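Drive swaps FAQ — Lomton repair desk

Do I need to take the drive out of the blue caddy?
Only if you're replacing it. Cleaning or checking teh connector, leave it in.

Which way round does it go?
Look for the SATA connector, gold pins in the black plastic housing. Pins have to face the cable. Don't touch the green board.
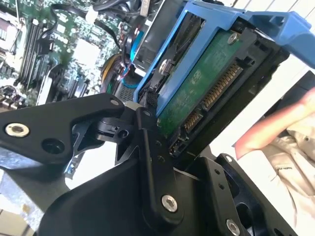 Can I keep the old screws?
Yes. Bag them, label them.

How long does it take?
45 minutes, longer if its a full copy. Stuck — ask Selorm.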